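Bag or Basket? The Serious Business of Putting Bananas Away

By Farzana Minhas
From the Clirketden Toy Library reading shelf, for readers who have been told to tidy up

Somewhere in your home there is a pile. It might be blocks, or train track, or the contents of a play kitchen after a very busy lunch. Sooner or later a grown-up will look at this pile, breathe in slowly, and ask you to put it away.

Away is a strange word. It sounds like a place, but you won't find it on a map. For most toys, away means inside something else: a box, a bag, a drawer, a basket, or (if you are in a hurry) the gap under the bed. This page is about two of those, the basket and the bag, and what each one is good at. We will use toy bananas to explain, and there are reasons for choosing bananas. They are a peculiar shape, they come in groups, and they don't mind being bossed about. 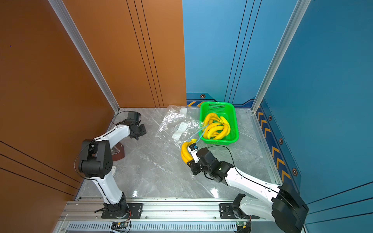 A peculiar shape is the first problem. If you had a set of toy cubes, you could stack them in a corner and they would sit there like good students. Bananas are curved. Put two side by side facing the same way and they nest together, one curve tucked into the other. Turn one of them around and suddenly you have a gap in the middle big enough for a plum. Drop in a third and it will lie across the top of the others at an angle, looking pleased with itself.

The gaps matter. When you fill a container with lumpy things, a lot of what you're storing is air. You can try it with any toys you like. Toss a pile of play fruit into a box so that it comes right up to the top. Then take everything out and put it back slowly, turning each piece until it fits against its neighbor. The pile will usually end up lower the second time. You haven't made the fruit any smaller. You have just kicked out some of the air.

People who pack real fruit for a living think about this a lot. So do people who pack suitcases, though mostly at midnight and with more sighing.

What a basket is good at

A basket is a container with its mouth open. It has no lid to lose and no zipper to get stuck. You can drop something in from above without even putting down your sandwich, and that makes a basket the fastest kind of away there is.

It is also easy to see into. If you want the banana, you look, and either there's a banana or there isn't. A closed cardboard box can't do this. A closed cardboard box says "WINTER HATS" on the side and turns out to be full of extension cords.

Long ago all baskets were woven, from grass or reeds or thin strips of wood, and many still are. A person takes long bendy pieces and passes them over and under each other until they hold together. It takes patience, and the little spaces between the strands come free of charge.

Plastic baskets are made in another way. Plastic is heated until it's soft and runny, then squeezed into a metal mold. It cools, it hardens, the mold opens, and out comes a basket. The holes aren't cut out afterward by a tired person with a hole punch. The mold has small solid bits wherever a hole should be, and the plastic simply has to go around them.

Why bother with holes at all? A basket with solid walls would be called a tub, and tubs are very useful. But holes do several jobs. They let water run out, so you can rinse things in a basket and leave them to drip. They let air in, so damp things dry instead of growing something furry. They let light through the sides. And they use less plastic, so the basket is lighter to carry and cheaper to make.

There is one rule about holes, and every basket maker has to obey it. The hole must be smaller than the thing you're keeping. Narrow slots are fine for bananas. They are also fine for oranges, sneakers, and most stuffed animals. They are hopeless for sand, as one member of the toy library discovered, and then her father discovered, and then the vacuum cleaner discovered.
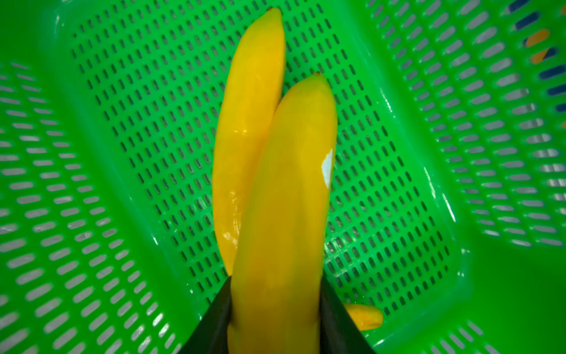 Why don't toy bananas turn brown?

Toy bananas never ripen, so their color doesn't change the way a real banana's does. A real banana is a piece of a living plant. Even after it's picked, it keeps changing: it gives off a gas called ethylene, which helps turn it from green to yellow and from hard to soft, and after a while brown spots appear. A plastic banana has nothing inside it that can ripen.

Toy fruit does get old, though, in its own fashion. Paint can rub off where the toy gets knocked and dragged and dropped down the stairs. Sunlight can fade the color. A play kitchen that gets a lot of customers will have some fairly battered groceries in it, and the customers never seem to ask for their money back.

While we are on real bananas, a fact you may use at dinner: scientists who study plants count a banana as a kind of berry. They don't count a strawberry as one. You are allowed to find this annoying.

What a bag is good at

Now for the bag. A basket has a shape and it keeps that shape whether you put anything in it or not. An empty basket takes up exactly as much room as a full one. A bag has no such pride. Leave it empty and it goes flat. Put fruit in it and it bulges wherever the fruit tells it to.

This makes bags good for keeping a set together. At Clirketden we lend out toys the way other libraries lend out books, and we have over 200 sets on the shelves. Many of them are made up of small parts. The Mivden farm set has 26 pieces when it leaves us, and it is supposed to have 26 when it comes back. The Zuva picnic has 16. If those were loose in a basket, there would be a hen in the picnic by lunchtime.

So small sets go in clear bags that close along the top. Clear matters, as you can check what's inside without opening it. You can also slip a piece of paper in with the toys and write on it, and the paper stays put.

The closing part is the clever bit. Look along the top edge of a zip bag and you'll find a raised ridge on one side and a groove on the other. The ridge is a tiny bit wider at its tip than the opening of the groove. When you press, the plastic bends just enough to let the ridge pop in, and then it springs back and holds on. Run your finger and thumb from one end to the other and you are popping it in all the way along.

If the bag won't close, there are only a few things it can be. Something may be stuck in the groove, often a crumb. You may have skipped a bit, usually at the corner. Or you may be trying to put too much in, in which case no amount of pressing will help and you need a bigger bag or fewer bananas.

One more problem belongs to bags alone, and that is trapped air. Zip the bag up quickly and you get a pillow. Pillows won't stack. They slide off one another and onto the floor, generally when someone has just finished stacking them. The fix is to close the bag nearly all the way, leave a gap as wide as your finger, press gently on the sides until the air has puffed out, and then close the last bit. It makes a rude noise. This is considered a bonus.

And a rule we don't joke about: bags are for toys and never go over anybody's head or face. Keep them away from babies and very small children, too.

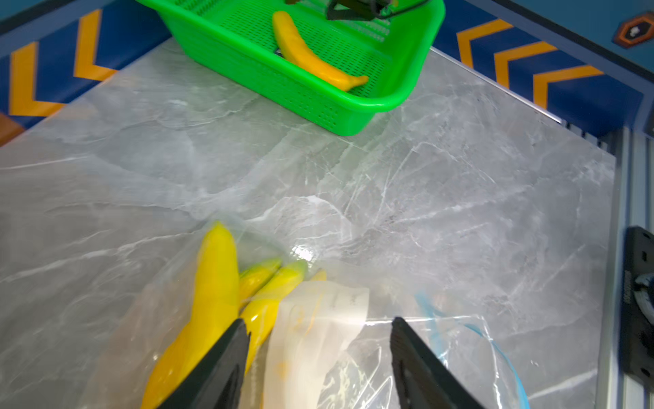

Yellow toy bananas in a clear plastic bag, with a green basket farther back.

Which one should you use?

It depends on what happens next. Ask yourself when you'll want the things again and whether they belong together.

If you'll be playing with them again after supper, use the basket. You can tip everything in, shove it against the wall, and be back in business in no time. Baskets are also better for big things and for anything that might be damp.

If the things are a set, or small, or going on a trip, use a bag. A basket of bananas in the back of a car is fine until the first corner.

You can also use both, and we often do. Each set goes in its own bag, and the bags go in a basket. The bag keeps the set together and the basket keeps the bags from wandering off. Mughal, the elderly cat who lives across the road and visits most afternoons, prefers us to use neither, so that he can sit in the basket himself.

Try it at home

You will need a basket or box, a clear zip bag, and a handful of toys that are not all the same shape. Ask a grown-up before you take a bag from the kitchen.

First put all the toys in the basket any old way and notice how high they come. Take them out. Put them in again, turning each one to fit, and see what's different.

Next, move them to the bag. Close it fast and press on it. Then open it, squeeze out the air the slow way, and close it again. Try setting a book on top each time.

Last, write what's in the bag on a bit of paper and put that in too, with the writing facing out. If you put it in facing the wrong way you'll have to open the whole thing up and start again, as I did this morning at ten past nine, and then again at a quarter past.

When you've finished, put everything away. You have two choices now.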